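We use cookies to remember your settings and to count visits. Accept / Manage preferences

Bench notebook, Clandby arm
Posted Nov 25, 2018 by the bench account
3 comments - 2 shares

Follow-up to the grasp approach entry. The question was whether the policy trained on the old surface still reaches correctly when the surface is dark and semi-glossy, and if it doesn't, whether the fault is in the vision side or in the arm. Short version: mostly vision, with a small arm contribution that I had been blaming on vision since February.

Setup notes first so I can rebuild this later. Arm is the printed one, base clamped to the rear rail. Joint offsets re-zeroed with the Ivero script before the first block and again before the third. Controller gains unchanged. Camera exposure locked by hand after letting it settle on the bare board. Auto white balance off. I left it on during the warm-up and the drift was plain in the logs, so the warm-up is thrown out and does not appear in any of the counts below.

Policy checkpoint is the one tagged Cernano in the shared folder. It is the version before the augmentation changes. I did not want two things moving at once.

Task is reach and pre-grasp only. The gripper comes to a hover pose near the object, stops, and holds. No closing, no lift. Score is the distance between the commanded hover point and the hand-measured correct one, plus a pass/fail on whether a straight descent from the hover would have hit the rim. I measured with the steel rule, so do not read anything into the last digit.

Block A: matte cover over the board, mug in the usual spots. 12 trials. All passes. Nothing to report except that the approach is slow over the last stretch, same as before.

Block B: cover off, same spots, same lighting. 12 trials again, 9 passes. The failures all go the same way: the hover point lands short, toward the front of the board. The error is along the line from the camera through the mug. Left-right error is no worse than in Block A. That pattern is hard to get from a bad joint zero, which would show up as a rotation around the base and would grow with reach.

First idea was that the detector was stretching the box downward to take in the reflection of the mug. Pulled the saved crops and that is what happened. On the failed trials the lower edge of the box sits well below the real foot of the mug. The pose step then takes the bottom center of the box as the contact point on the plane, so the estimate slides toward the front. The passes in Block B show a smaller version of the same stretch. They passed because the tolerance is generous.

Second idea, raised on the shared channel, was that the shadow of the arm on the wall was confusing the background subtraction. Checked by blocking the wall region in the mask and rerunning the saved frames offline. No change in the box. I am dropping this one.

Tried the polygon mask from Wijesinghe on the saved frames next. It fits an ellipse to the rim and works the base position out from the rim height, so the foot of the mug never enters into it. It needs the object height in advance, fine for this mug and no good in general. On the Block B frames it brings every failed estimate back inside tolerance. On the Block A frames it is slightly worse than the plain box, I think from the ellipse fit catching the handle. Handle orientation was not recorded in Block A. It should have been. Added a column to the sheet.

Then back to the arm with the rim method live.
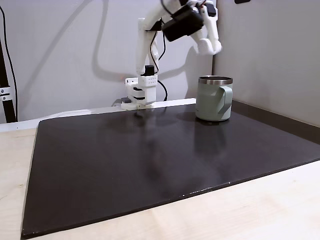
Block C used the same spots as B, cover off, and the handle turned to the right for every trial so that at least it was constant. All passes. The short bias is gone from the estimates. There is still a leftover offset in the hover, to the right and a little high, on the spots farthest from the base. It does not show in the estimates at all. It shows only when I compare where the gripper was told to go with where the rule says it went.

So that part is mechanical. Powered down and pushed on the gripper by hand: there is play at the elbow. With power on and holding, the play is smaller but present. The same offset is in the old sheets if you know to look for it. I had put it down to camera calibration and was correcting for it in the extrinsics, which means the extrinsics file has a fudge in it. Made a clean copy without the correction and renamed the old one so it does not get loaded by habit.

Limits on the above. One mug, one color, one camera height. The mug is green and the board is close to black, so its reflection is easy to pick out. A darker object might give a fainter reflection and less stretch, or the detector might lose the real foot altogether and do worse. I have no data either way. The light was not moved between blocks, so nothing here says how the effect changes with light angle. The board is also worn along the front rim and I kept the object spots away from there.

Open items:
- Repeat B and C with the handle turned to the left. If the ellipse fit is catching the handle, the sign of the error should flip.
- Tighten or shim the elbow, then rerun the far spots with nothing else changed.
- Retrain with reflected copies pasted under the objects. Cheap to do in the augmentation step. Needs a held-out set on the glossy board that is not these frames.
- Report box error and hover error in separate columns from now on. Having only the summed number is how the elbow play got hidden.
- Ask whether anyone has a polarizing filter that fits the camera. It would hide the problem instead of fixing it - but it would be a useful check that the reflection is the whole cause.

Logs and crops are in the Cernano folder under the block letters. The warm-up run is in there too, marked bad. Do not merge it.

Get new bench entries by email. Subscribe to the newsletter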